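Notebook, receiver gloves, Mar 6, 2018

Continuing the palm grip tests for the Wultden receivers. The question is still the same as in December: why do the Kaniner gloves feel good in the first week and then the players complain, and the Umali gloves have the opposite story. I want to have a clear answer before spring practice starts, when the equipment room must order.

Written during the day, so the order is a little mixed.
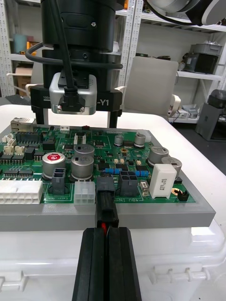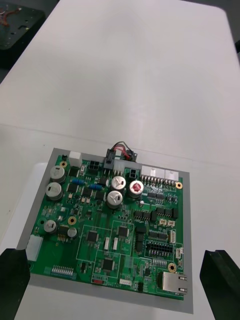
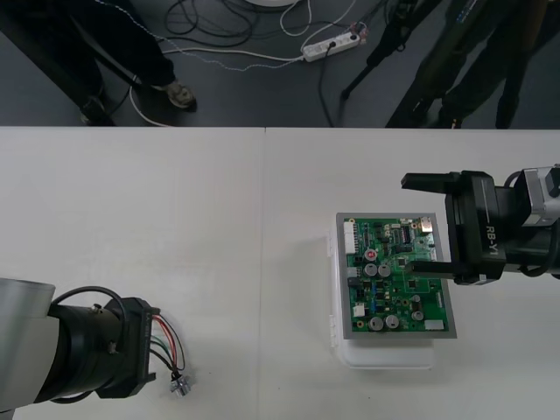 Parisa Jafarzadeh wrote back this morning that I should not trust the December values for the Umali at all. In her opinion we pulled the glove over the laces on some of the runs, and the laces catch the stitching at the base of the index finger, so the peak comes from the thread and says nothing about the palm. She asks that we mark the side of the ball with chalk and always pull on the panel between two seams. She also asks, politely, who inflated the balls.

I checked and she is right about the laces. On the December sheet there is a column "side" and it is filled only for the first page. The ball pressure is not written anywhere. I am the one who made this sheet, so the criticism is for me.

What I did today:

Took 4 gloves, all right hand, size large. Kaniner new, Kaniner used, Umali new, Umali used. The used ones are from practice last fall and were never washed, according to the label on the bag. Balls: 2, both from the practice set, brushed, inflated this morning with the same pump and checked again after lunch. No change that I could see on the gauge.

Glove is on the wooden hand, fingers slightly open, weight hung on the wrist side. Ball fixed in the cradle, chalk mark up. Pull slowly and read the scale when the palm starts to slide. I do not count the first pull on each glove. Then 30 pulls for each glove, half on one ball and half on the other.

Observations, before any calculation:

Kaniner new – very sticky, it makes a small sound when it releases. The values go down during the series, slowly but all the time. At the end of the series there is a gray film on the palm, and when I wiped it with a damp cloth the next pull was high again. I did not include this pull.

Kaniner used – low and very stable. The surface is polished at the heel of the hand. Wiping it helps only a little.

Umali new – lower than I expected, and stiff. The palm does not follow the shape of the ball. Between the seams it slides early, and without the laces there are no high peaks anymore. Point for Parisa.

Umali used – better than new! I repeated the start of the series to be sure. I think the material becomes softer and more of the palm touches the leather. This agrees with what the players told us, that they need some practices before they like it.

So for the moment I believe the Kaniner loses its grip mostly from dirt and later from wear, and the Umali gains from being bent. If this is correct, then a player who changes to a new pair just before a game should have a different habit for each model. The receivers coach will like this, but I do not want to say it to him yet.

Problems:

Demetrius Obi thinks my pull is too slow. A ball thrown hard arrives and must be stopped in a very short time, and a sticky material can behave in another way at speed. I agree with him in principle. He proposes to drop the weight from the shelf with a cord, as they do it at Grotthorpe. I would like first to finish the slow series, also with water from the spray bottle, and then build the drop. If we change the method now we will again have two sheets that cannot be compared.

The cradle moves a little when the pull is strong. I put rubber under the feet. It must be screwed down properly.

The wooden hand has no skin and no sweat. Inside the glove everything slides different from a real hand. With the Umali, which is loose at the wrist, I saw the glove itself move on the wood before the palm moved on the ball. I threw out those runs and marked them with a cross in the sheet. Maybe a thin cotton liner, to try.

To do:

– new sheet with columns for side, pressure, ball and wiped yes/no
– ask equipment room for 2 more used pairs, from the tight ends if possible
– wet series, same gloves, same order
– screw down the cradle
– send today's sheet to Parisa before I make any graph
– find out which cleaner the players use on the palms, and how often

Gloves are back in the bags, labels outside. Please do not try them on.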